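Community > Galleries > Snack Box Swap, March

Snack Box Swap: packing night

Quick page before I forget everything. The swap is the one where you fill a box with stuff from your nearest foreign grocery and mail it to a stranger who does the same for you. Packed at the Tessiers' again, big table, plaid cloth, too much tea. Captions are mine, typos also mine.
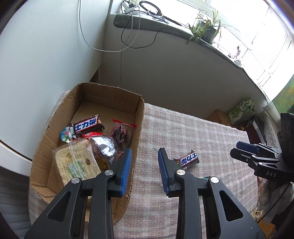

Box for the Garodach people, still deciding. Everyone asked for chocolate last round so chocolate went up in priority, and then Margaux started on weight and we all had to rethink. The candy bar with 士力架 on the label (Snickers, to you and me) sits at the top of the pile, and there's another one out on the cloth that I was lobbying for. Little light-blue jelly-type packet tucked at the end of the first bar. Bag with the red strip, silver inside, went back and forth a lot. Plenty of bare cardboard left at that stage, which Romain took as permission to go back to the store.

More from the night, no particular order:

The shopping. Celeste Loureiro and me, the Molow market, just before closing. Went in with a list, lost the list by the noodles. Budget was 22 a box and we stuck to it, mostly. Celeste reads the labels for allergens and is very patient about it. I am not patient about it.

The boxes. All reused. If yours showed up looking like it had a hard life, it did. Rough edges, creases, still holds. We put tape on the bottom seams twice after last year's thing with the rice crackers.

The weight argument. Limit is more than 500 grams under what people think it is, once you add the box and the padding. Margaux Tessier has a kitchen scale and opinions. One box came in at 1,970 grams and she let it go, barely. Killian Huet's was over. He ate the difference.

Flat things at the bottom, or on top? No agreement. I say bottom. Raphaël says the flat things get crushed by everything else and you should slide them down the side last. His arrived whole last time and mine was crumbs so ok, fine.

Jellies. Always a gamble. They don't melt but they do get squashed and then you have a sticky box. Wrap them in a sock if you are sending socks anyway. Several people did this in the last round and got thank-you notes about the socks.

Chocolate. March is about as late as I'd send it. After that please swap for hard candy, dried fruit, anything that can sit in a mail truck.

The notes. Every box gets a card saying whats in it and how you eat it, if it isn't obvious. Romain Pichon did the drawings. One person asked last year if the seasoning packet was tea. We draw it now.

Custom forms. Boring, took longest. Write "snacks, packaged" and then list them properly, dont just write "gift". Bouvier branch takes them at the counter until 6, the other one makes you use the machine.

Partner list went out to everyone by email. If you didn't get a name, check spam, then write to Celeste. Tracking numbers go in the Vendstead thread, not in my inbox please.

Killian has more pictures on his phone and says he'll send them. Will add when they come. If you got a box and want it on the page, send a photo of it opened and say which thing you ate first.

Contact: Celeste Loureiro, swap desk | © Snack Box Swap | Back to top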